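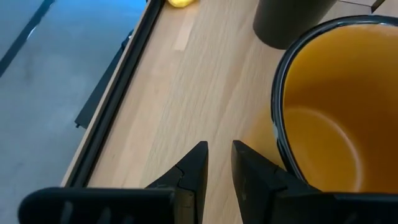 Tabletop, pale wood with a black edge strip.

Lomer Puzzle Exchange
Frequently Asked Questions
Last updated June 27, 2021

What is the Lomer Puzzle Exchange?
A lending library for jigsaw puzzles, on Skanduris Street in Furnival, up the stairs next to the dry cleaner. You borrow a puzzle, you take it home, you argue with your family over it, you bring it back. We have around 925 puzzles on the shelves, and a good many of them are lighthouses.

How much does it cost to join?
$20 a year per household. A household is whoever lives at your address and is willing to be blamed for a missing piece. Cats count as members but don't get a card.

How many puzzles can I take out?
Two at a time. People ask for three, usually before a long weekend, and we admire their confidence.

How long can I keep them?
Two months, which sounds generous until you've started one of the all-blue ones. If you need longer, send us an email before the due date and we'll renew it, unless another household has it on hold. We don't charge late fees. We do send reminders, and they get less cheerful as they go along.

Do I have to finish the puzzle before I return it?
No. Plenty come back unfinished, and the slip inside the lid has a box you can check that says "Gave up." You can also check "Finished" or "Lost interest around the sky." Please be truthful. The next borrower reads these for guidance.

How do I know all the pieces are there?
Look at the slip. Every borrower writes down whether the puzzle was complete, and if something is missing, which bit of the picture it came from. "Left ear of dog" is a useful note. "One gone, probably" is less so, but we'll take it. We don't check each box by hand when it comes in. We tried that our first winter and it very nearly ended the Exchange.

I lost a piece. What happens now?
Look under the couch, then in the couch, then in the vacuum. Check your sleeves and the dog. If it's really gone, write it on the slip and return the puzzle anyway. There is no fine for a piece. If the puzzle has lost so many that it's more hole than picture, we'll ask you to donate another one in its place, and it doesn't have to be new.

I found a piece months after I returned the puzzle. Do you want it?
Yes, very much. Drop it through the mail slot in an envelope with the name of the puzzle on it. If you don't remember the name, describe the piece as well as you can and put it in the jar by the register. The jar is full. Some people come in only to look through the jar.

What is the Lesis shelf?
The low shelf under the window, where we keep puzzles with no picture on the box. It started when a family moving out of Lesis gave us a trunkful of old puzzles in plain cartons, and there's been no way to know what any of them shows until it's built. If you finish one, don't write the answer on the lid. There's a sealed notebook behind the desk for that. Borrowers who like the Lesis shelf tend to like it a great deal, and everyone else thinks they're a little odd.

Can I do a puzzle at the Exchange instead of taking it home?
You can. The big table is open to anyone during regular hours, and there is always a puzzle under way on it. Sit down, put in a few pieces, leave when you like. The only rules are no drinks on the table and no working on someone else's corner without asking. The second rule has caused more trouble than the first.

Can I bring food?
To the chairs along the wall, yes. To the table, no, and this includes food that you feel isn't really food, such as mints.

What kind of surface should I use at home?
Anything flat and bigger than the puzzle. Measure before you start. The finished size is printed on most of our boxes, and it's surprising how often a person gets all the way to the right-hand border and runs out of card table. A plain tabletop in one solid color is easiest on the eyes. A busy tablecloth is a bad idea. So is a bed, though every year someone has to find this out alone.

If you need your table back for dinner, work on a sheet of foam board and slide the whole thing under the couch. We lend those too – ask at the desk. Felt roll-up mats are fine for puzzles that fit together snugly. With the looser ones you'll unroll a bag of pieces.

Can I glue a puzzle once I've finished it?
Not one of ours. This has come up.

How should I pack a puzzle for return?
Break it up completely, put the pieces in the zip bag, press the air out, and put the bag in the box. Please don't leave big chunks together as a kindness to the next person. They wanted to do that part. A rubber band around the box is fine, tape on the lid is not. It takes the picture off with it, and then the puzzle has to go to the Lesis shelf.

Do you take donations?
Yes, as long as the puzzle is complete or you can tell us what's missing. Boxes should be dry and should not smell of basement. We can't take foam 3D castles, puzzles with electronic parts, or anything that's been glued (see above). We're also closed to new lighthouses until further notice. Covered bridges are on thin ice.

Do you have puzzles for kids?
A whole bookcase, sorted by how hard they are. We don't sort by age, after several grown members took offense. The big floor puzzles with the handles on the box are popular with toddlers and with people recovering from the Lesis shelf.

What about puzzles for low vision or stiff hands?
There's a section of large-piece puzzles with grown-up pictures on them, to the right of the door. The Exchange is on the second floor and there's no elevator, so if stairs are a problem, call ahead and we'll bring your picks down to the sidewalk. Tell us what you like and what you're tired of.

Can I reserve a particular puzzle?
Yes, by email or at the desk. The waiting list for the jelly bean one is long, and no, it isn't worth it, but you won't believe us.

Do you sell anything?
A few duplicates on the cart at the top of the stairs, priced on the lid. Sales are final. They're complete as far as we know, a phrase that covers a lot in this line of work.

How do I cancel my membership?
Return your puzzles and tell us. We'll cross you off the list, and if you turn up a piece in the couch next spring, the mail slot still works.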